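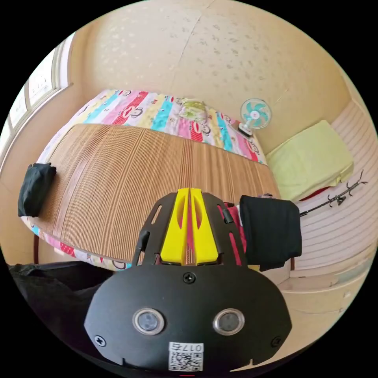
Las instrucciones de montaje ya no se leen, y parte de la culpa es de quien las redacta. Un folleto de Bindmont que guardo desde hace años tiene 22 páginas en 13 idiomas, y en español ocupa 2: dibujos diminutos y ninguna frase completa.

Salma Zerouali, que tradujo manuales para Prorwood, me contó que le pagaban por palabra y le pedían recortar. El resultado se nota – un verbo menos en cada paso y el lector adivina.

Yo pagaría algo más por un mueble bien explicado. Las empresas deberían poner el nombre del redactor en la portada.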